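件名: Re: [gripper-users] 手首カメラの選定、および平行グリッパとの相性について
差出人: Wivov 評価担当
宛先: gripper-users メーリングリスト

評価担当です。返信が遅くなりました。先月いただいた質問に答えようと思ったら、答えるためのデータがうちにもないことに気づき、3月をまるごと使って取り直していました。長文です。急ぐ方は「結局どれを残したか」まで飛ばしてください。

まず元のメールを引用します。

> 手首に小型カメラを付けて卓上のピック作業をやらせようとしています。
> アームは Timik、グリッパは同社純正の二指平行です。
> 困っているのは次の点です。
>
> (1) 純正ブラケットだと画角の下3割が指で埋まる
> (2) ブラケットを外側に振ると指先が見えなくなる
> (3) 自動露出が天板の色に引っ張られて、白い部品が飛ぶ
>
> Melnyk のグリッパに替えると改善するという話を見かけたのですが、
> 実際に両方使った方はいらっしゃいますか。
> あと、天板は何色がいいのでしょうか。黒マットを敷けと言われましたが、
> 現場の机に黒マットはありません。

最後の一行に深くうなずきました。黒マットの上でだけ優秀なロボットなら、うちにもいます。

(1) と (2) について

これは同じ問題の裏表で、カメラを一台で済ませようとする限り、どこかで諦めることになります。うちでは Timik の純正ブラケットと、角度を変えて自作した印刷物を比べました。自作は17個目でようやく使えるものになりました。16個目までは、配線が肘で引っ張られる、ねじが締まらない、締まるが二度と緩まない、のどれかです。

17個目は、指を閉じたときだけ指先が画面の下端に入り、開くと左右に逃げて消える角度です。把持の直前だけ見えればいいという割り切りで、開いている間は指の位置をコントローラの値で信じることになります。Timik のコントローラはこの値がわりと正直なので成立しています。

Melnyk に替えると改善するか、という質問ですが、視界は改善します。指が細く、根元が手前に引っ込んでいるぶん、同じ取り付け位置でも下が空きます。ただ、細い指は細いなりの掴み方をするので、丸いものを転がす回数が増えました。よく見えるようになった目で、部品が逃げていくところを鮮明に記録できます。

(3) 露出と天板

ここが本題で、いちばん時間を食いました。自動露出、固定露出、固定露出に固定ホワイトバランスを足したもの、の三通りを、黒マット、灰色の板、木の天板で撮り比べています。撮った枚数は全部で690枚です。部品を置いたものと、背景差分の基準に使う何も置かないものを、同じ姿勢で組にしました。
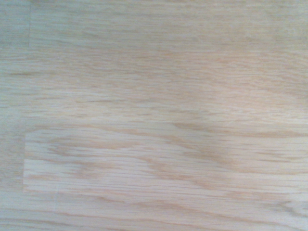 木の天板でいちばん厄介だったのは、明るさより木目のほうです。差分を取る方式だと、アームの戻り位置がわずかにずれただけで木目の筋が一斉に「物体」として浮いてきます。検出器は大喜びで、何もないところに部品を見つけ、グリッパは律儀にそれを摘まみに降りていきます。板の継ぎ目も同様で、まっすぐな線は細い棒状の部品とよく間違えられました。黒マットではこの手の誤検出がほぼ出ません。つまり黒マットの上で取った成績表は、この件に関して何も教えてくれません。

露出そのものは、固定にするだけでかなり落ち着きました。自動のままだと、白い部品が画面に入る前と後で木の色まで変わります。差分方式にとっては机が丸ごと入れ替わったのと同じことです。ホワイトバランスも同じ理由で固定をお勧めします。Timik の設定画面では露出の固定とホワイトバランスの固定が別の階層にあり、片方を固定すると両方固定した気分になれる作りなので、ご注意ください。私は二日ほどその気分で過ごしました。

もう一つ、焦点です。手首カメラは作業距離が動くので、指先に合わせれば退避位置から見た天板は少し甘くなります。うちではこれを直さずに残しました。木目の細かい筋がぼけてくれるほうが誤検出が減ったからで、設計した結果ではありません。報告書には「焦点距離を最適化」と書きました。

比較のやり方

後から突っ込まれる前に書いておきます。アームは Timik 一台、コントローラも同じものを通しで使用。グリッパは Timik 純正と Melnyk の二種類。把持の試行は各条件で27回ずつ、部品の置き場所は同じ表に従って手で置きました。27という数に統計上の深い意味はなく、置き場所の表がA4一枚に収まる上限です。

Sturnstead の三指も借りる予定でしたが、届いたフランジのねじ穴が合わず、変換板を待つうちに貸出期間が終わりました。したがって Sturnstead については、箱がたいへん丈夫だったということしか申し上げられません。お持ちの方がいたら結果を教えてください。

結局どれを残したか

・グリッパは Timik 純正に戻しました。Melnyk は視界で勝ち、丸物で負けです。板物や角物だけなら Melnyk を選んだと思います。
・ブラケットは自作の17個目。形状データは整理してから共有置き場に上げます。「整理してから」と書いて上げたことが過去に一度もないので、5日たっても上がっていなければ催促してください。
・露出とホワイトバランスは固定。照明を変えたら基準画像を撮り直し。
・天板は木のまま。背景差分はやめて、退避位置で毎回撮る画像を検出器に直接渡す方式に変更中です。木目への弱さは減りましたが、今度は処理待ちでアームが一瞬考え込むようになりました。見学の方には慎重な動作だと説明しています。

残っている宿題

夕方になると成績が落ちる件が未解決です。窓からの光を疑ってブラインドを閉めたところ、閉めた日も落ちました。次はカメラの発熱を疑っています。手首のケースに温度計を貼って朝から回すつもりですが、貼った温度計が画角に入るので、18個目のブラケットが必要になりそうです。

同じように時間帯で結果が揺れる方、使っている露出設定とケースの材質だけでも流してもらえると助かります。

Wivov 評価担当

――――――――――
このスレッドの関連メッセージ
・手首カメラの選定、および平行グリッパとの相性について
・Timik 純正ブラケットのねじが緩む件
・Melnyk の指先パッド、交換時期の目安は?
・Sturnstead 三指のフランジ変換板を作った方いますか
・[告知] 共有置き場の容量整理について

当アーカイブでは表示設定を保存するためにクッキーを使用しています。閲覧を続けると、クッキーの使用に同意したものとみなされます。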